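**Re: [wendport-office] Tabletops, rings, and the wooden things**

Hi all,

Replying to the list, as Inese asked, and quoting her in full for the people who joined after the move from Cerkonbridge and have never known a floor without a coaster debate.

> From: Inese Kütt
> To: wendport-office
>
> Dear all,
>
> The refinishing quote for the white tables came in at 2887, and I have been asked to get the spending down before July. The man from Fasano ran his thumb over the one by the windows and said "water" in the tone of a vet.
>
> We have wooden coasters from Holanda. We have had them since the move. I walked the floor after lunch and saw drinks on bare tabletop, drinks on notebooks, a drink on the windowsill and one on a monitor stand. I also saw a coaster under a phone.
>
> Could somebody who sits out there tell me what's wrong with them? Are they ugly? Too small? Is it a matter of principle? If people would prefer cork or felt, or want to be left alone, I would like to know before I reorder. I'd also like to know who has been washing them in the dishwasher, because two have come out shaped like potato chips.
>
> Please reply to the list and not to me. I have enough private opinions about coasters already.
>
> Inese

I sit out there, so I suppose I'm somebody.

First, they aren't ugly. I was in the opposite camp when they showed up, mainly on the grounds that a round piece of pale wood on a white table makes the place look like it's about to serve you a very small cheese. I've come around. They warm the tables up a bit, and with the blinds down and the daylight coming through them all afternoon those tables need it.

I don't think principle comes into it either. I have watched my own hand do this. You walk over with a bottle of water and a laptop and whatever you're pretending to read, the coaster is right there, you see it, you may even think kindly of it, and the bottle goes down next to it. Or, if you're in a hurry, just past it:

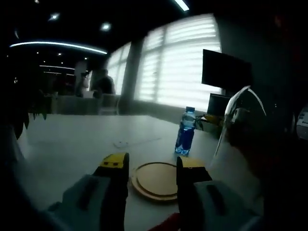 ## Why they get missed

My theory is the rim. The Holanda ones have a raised edge, and that edge asks you to look at what you're doing. A flat mat will take a bottle at any old angle. With a rim you have to lift, aim and lower, like parking a boat. Catch it with the base of the bottle and you get that little lurch, and anyone who has had the lurch once, near a keyboard, will choose bare table for the rest of their career.

The second problem is where they live. They tend to migrate to the front edge of the table, where your forearms want to be, so people push them back to make room and then forget that they are for anything. The one closest to me went through a phase of being a stand for paper clips. I've also seen one used as a frisbee, briefly, and I would rather not go into it.

The third is size, and here I'd split the question, because we don't all drink out of the same thing:

- **Water bottles.** The wooden ones are plenty big. A regular store bottle sits inside the rim with room to spare.
- **Mugs.** Fine, unless it's one of those wide soup mugs, in which case the handle hangs over and you feel watched.
- **Big clear plastic cups.** Trouble. These are the worst offenders for rings by a mile, and they're the ones people set down right at their elbow, well away from any coaster, where they can be reached without looking. If there's ice in it, there's a puddle by the end of the call.
- **Cans.** No opinion. Can people have always gone their own way.

So if you're going to spend money, Inese, I'd spend it on the cup people. A few wider ones without a rim would probably do more good than a hundred more of the same. (Last time we reordered, somebody typed 107 into the quantity box meaning 10, plus a stray 7, and I believe we were giving them away with the recycling until spring.)

## On being left alone

I'd vote no. I like the tables. I also remember the Cerkonbridge tables, which by the end looked like the Olympic logo had been applied by someone with a grudge. If the choice is between a wooden disk and another conversation with the thumb man, give me the disk.

What I'd suggest costs nothing and can start today:

1. Coasters go in the middle of the table, back from the edge, an arm's length in from where you sit. You'll meet them as you reach.
2. Leave them there. If you need the space for papers, move the papers. I know how that sounds.
3. Anything that sweats goes on wood. Anything with a screw cap goes on wood too, even though I can hear several of you typing that a closed bottle can't leak. A closed bottle from the fridge makes its own weather.
4. Wipe them with the cloth and let them dry standing on their edge. No dishwasher. I have a fair idea who it was, and he has said he thought they were "sealed," and I think we should let him live with that.

I've been doing this at the window end for a while now, with mixed results and one convert. It does look better than I expected, and I'm prepared to be smug about it in writing:

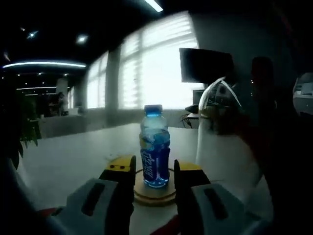

I can't claim it saves any time, but I've stopped using my sleeve as a towel, and my notebook no longer has that wavy corner. The convert, I should say, was a bare-table man for years and now gets quite sharp with visitors.

Some smaller points, since Inese asked for opinions and I've had these saved up.

Cork: please, no. We had cork in Cerkonbridge. It crumbles, it sticks to the bottom of the mug, it rides up with the mug to mouth height and then it lets go. I lost a perfectly good pair of pants that way.

Felt: looks wonderful in a catalog and becomes a small wet animal. It would also have to be washed by someone, and we can't agree on who washes the sponge.

Glass: no. The noise alone.

Leaves: the plants at the window end drop things, and what they drop ends up in the rims. It isn't anyone's fault. If you tip the coaster out into the pot instead of onto the floor, the plant doesn't seem to mind.

Potato chip coasters: I have one of the two. It rocks. I've put a stack of dictionaries on it, on the advice of my aunt, who says 20 days should do it. I'll report back. If it flattens, she will be unbearable at dinner and I'll owe the list an apology for doubting her.

The quote: does 2887 cover every table or just the ones people sit at? The long one by the low wall gets almost no traffic and looked fine to me when I put my cheek on it this morning to check for rings against the light. (If you saw me doing that, that's what that was.) By the same test, the rings I found on the others were mostly faint, and two of them came off with a damp cloth and some elbow. I'd be curious to know what's left once we've all had a go at our own patch. It may be that the thumb man can be talked down.

I've got a decent cloth and a tub of the non-scratch stuff at my desk. Borrow either. Bring the cloth back wrung out, please - I've had it returned in a condition I can only call brothy.

Inese, if you want to try a few of the wide flat ones before committing, I'm happy to have 3 at my end and hand them to the cup people, whom I could name but won't. I'd ask for the same pale wood if Holanda does it, so they look as if they belong to the others. And if you're over this way, come and look at the table by the windows yourself, ideally mid-afternoon when the light comes in flat and every sin shows up.

Keerthana

P.S. The drink on the monitor stand was mine. It was there for one phone call, and it had a lid.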